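Stestura grippers: progress report for November
To: the Prallwood equipment fund

Hi all,

Another month down, and the pair of hand-held grippers you paid for is in much better shape than it was in my last report! I look after the set for Stestura, so this is mostly nuts and bolts (well, pivot screws).

Pads

I finished swapping the pads and I'm really happy with the blue ribbed ones. The old smooth ones had gone shiny and kept letting go of cotton, which drove everyone nuts. I cleaned the glue beds with alcohol, let the new pads sit overnight, and started handling garments again the next morning.

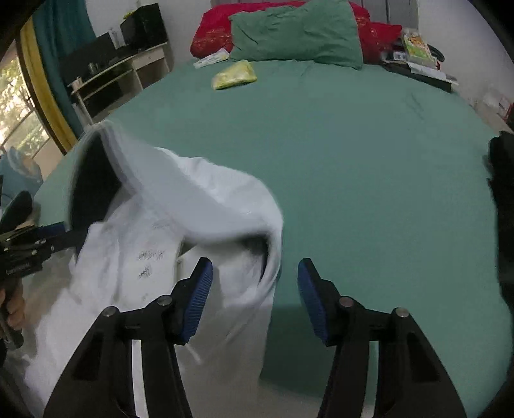

Pivots and linkages

My log for the set is at 3037 open-and-close cycles now, and 1376 of those are on the new pads. The pivots were my big worry back in the spring. I now put a driver on every screw after each long session, add a dab of thread locker if one turns, and wipe lint out of the joints with a dry brush. Lint is the real enemy, by the way. White cotton sheds like a cat.

I also re-squared the fingers so the pads meet flat. It takes about 20 minutes per gripper if I have the Getodeo shim kit handy, and most of an evening if I don't.

Working over the bed

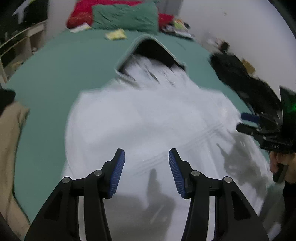 Jaw opening is the setting I fussed with most this month. I had it too narrow for big pieces and kept bumping the fabric on the way in, so I backed the stops off a little on both tools. With a big white piece spread out over the green sheet like that, I want the blue pads well apart before I come down on it, and the wide gap between them there is the kind of opening I'm after. I'd still like the trigger to feel lighter, and a softer return spring is on my bench waiting to be tried.

Still open

The left handle has a bit of play in it. Vakulenko quoted me for a new bushing and I'd like to go ahead if you're okay with it. I also want a full inspection every 1000 cycles, with a spare set of pads on the shelf. Parts costs go in the usual sheet, and I'll send that along separately.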